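Full throttle from the sofa: a summer of streaming short oval racing

I gave up the telly package, signed up to the smallest sports streaming service I could find and watched very little else for three months. My neighbours have heard a lot of engines.

I should start with the buffering wheel, as I spent a good part of May looking at it. Eleven cars were going into the first bend at Omura, two of them already sideways, and then there was the little grey circle going round and round over a frozen cloud of dust. By the time the picture came back there were seven cars, a red flag and a man with a broom. I shouted at my tablet. I then went and shouted at my router, which I'd been meaning to do for years.

That was my first night with Skidside, and I very nearly asked for my money back. I'm so glad I didn't!

If you've not come across it, Skidside shows short oval racing. Bangers, hot rods, stock cars, a few classes with names I still can't tell apart, all from small tracks where the burger van is nearer the action than the grandstand. None of it has ever been on proper television, or not in my lifetime anyway, and until recently you had two choices: stand by the fence in a big coat, or wait for somebody's uncle to put a wobbly clip up the next morning. I grew up doing the first one. My dad took me most weekends until I was old enough to pretend I had homework, and I hadn't been near a track for twenty years.

What got me back was the price. A single meeting costs £2, which is less than the coffee I was holding when I read about it. You can pay for a whole season instead (I did, in June, once I'd done the sums and felt a bit silly), but the pay-per-meeting idea is what makes it so easy to fall into. There's no contract and no ringing up to cancel and being passed to four different people who all want to know if I've considered films.

Getting it on to the big screen

The tablet was fine for a week. Then I wanted to see the back markers, and I wanted to see them from the settee, and that's where things got fiddly.

Skidside has an app for most newer tellies, but mine is not a newer telly. I tried plugging the laptop in with a cable, which worked well enough except that every email I received slid across the home straight. I tried sending it from my phone and got the sound in one room and the picture in another. In the end I bought a Bumow, a streaming stick about as long as my thumb, and it took me longer to get it out of the packet than to set it up. 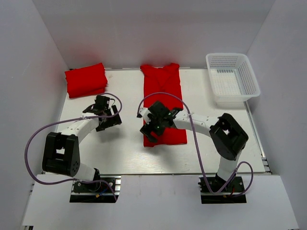

Reds on the table, with one already neatly folded.

I do have some grumbles about the Bumow. The remote is tiny and it lives down the side of the cushions. The home page pushes football at me every single time I turn it on, however many times I tell it I'm not bothered. And there's a button for a music service I've never heard of, placed exactly where my thumb goes when I'm after the volume, so I've now listened to the first four seconds of a great deal of jazz. But the picture holds up, and that's what I paid for. Since moving the router off the floor (do try this, it's free) I've had the grey wheel twice.

One thing it can't fix is the delay. I timed it one evening against a friend who was at the track and texting me, and I was 41 seconds behind. For most sports you'd barely notice. In a race that's over in six minutes it's a big chunk of the story, and I knew who'd won the hot rods final before they'd got to the halfway flag. I've since put my phone in the kitchen on race nights. My friend thinks I've become unfriendly.

The commentary, bless it

Now, I love a polished broadcast as much as anyone. I like the graphics that fly about and the slow motion and the panel of ex-drivers on high stools. Skidside has none of that. At most meetings you get three cameras, one of which is on a scaffold tower and moves when the wind does, and the same commentary they're playing over the loudspeakers at the ground. So in between the racing you also get the raffle numbers, appeals for the owner of a silver hatchback blocking the ambulance gate, and on one memorable evening a very long discussion about whether the chips were off.

I thought I'd find it irritating, and within a fortnight I couldn't have done without it. You pick up the shape of the place. I know that the bar at Nambiar shuts early, and that its far bend floods, and that the announcer there can't stand the yellow class and does a poor job of hiding it. I have never set foot in Nambiar. It's a three-hour drive from my house and I could find you the toilets.

The service is trying to smarten up, mind you. There was a trial in July of a second sound channel with a proper commentator in a proper booth, and you could flick between the two. He was very good! He knew his gear ratios. I lasted one heat and went back to the raffle.

How many of us are there?

There's a small number in the corner of the stream that tells you how many people are watching, and I've become rather attached to it. On a big night it climbs nicely. On a wet one, with the juniors going round in the drizzle and half the entries still on trailers, I've seen it at 133, and I remember feeling that I ought to stay until the end out of politeness.

There's a chat box next to the pictures as well. I know. I normally run a mile from anything with a chat box, and the ones on the big services read like a school bus. But with so few people in it, this one is more like the fence used to be. Somebody always knows whose spare engine is in which car. Somebody else is always wrong about the weather. I asked a daft question about why the star drivers start at the back and got five kind answers and one diagram made out of brackets and dashes.

I did worry about whether all this was bad for the tracks. If I'm sat indoors for the price of a bus fare, I'm not paying at the gate, and I'm certainly not buying a burger. I asked at my local, when I finally went (I'll come to that), and the woman on the turnstile said the streaming money arrives even when it's tipping down and the car park's empty, and that she gets asked for directions by people who've only seen the place on a screen. She also said the tower camera is forever being knocked by pigeons. I can't tell you how the sums work out across a season. She seemed cheerful enough.
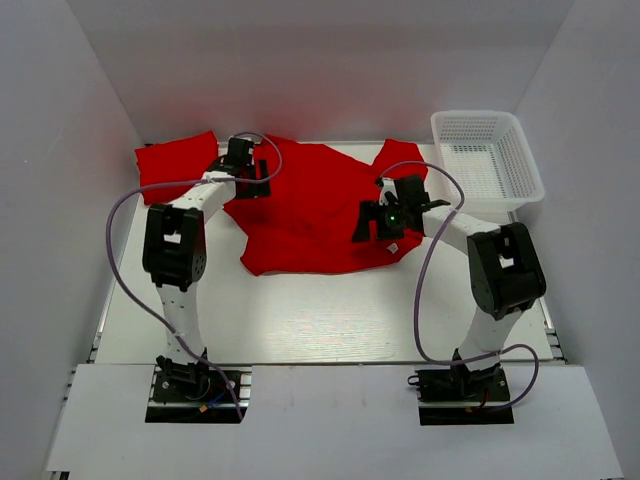
Lost in the archive

Then there are the old meetings. This is where my evenings have gone.

When I last looked, Skidside had 243 full meetings in its archive, and they come free with the season pass. The newer ones are sharp and properly labelled. The older ones are whatever anybody had in the loft: club videos, a bit of camcorder, one glorious final filmed entirely from behind a man in a bobble hat. The search is dreadful. You can look by track and by year and that's your lot, so if you want to follow one driver you have to keep a list on paper, and I do have a list on paper now, stuck to the fridge.

I'd like chapter marks, please, if anyone from Skidside is reading. I'd like to be able to skip the interval without overshooting the next three heats. I'd also like the results hidden until I ask for them, as at the moment the winner's name is quite often in the title, and I've taken to choosing what to watch with one hand held up over half the screen.

But I found a meeting from one of the summers when my dad and I went, at our own track, with the old wooden scoreboard still up. I watched every minute, the parade lap and the prize-giving too. The crowd along the fence is just a row of blobs in anoraks. I paused it a fair few times all the same.

Back by the fence

So in August I went. I took the big coat. It cost me a good deal more than £2 and I had grit in my teeth until the next morning, and I'd forgotten the noise completely, the way it comes up through your shoes. No speaker I own is going to manage that.

I missed the chat box a bit. I missed the replays a lot, and twice I caught myself waiting for one while the field went past again. Then the announcer read out the raffle, and I had a ticket this time, a pink one, and I stood there checking it under the floodlight like everybody else. I didn't win the meat tray.

There's a double-header at Omura to finish the season and I'll be watching that one at home, with the router on its shelf and the phone in the kitchen. Kick-off, or whatever we're calling it, is at six. I'm told the bend's been relaid.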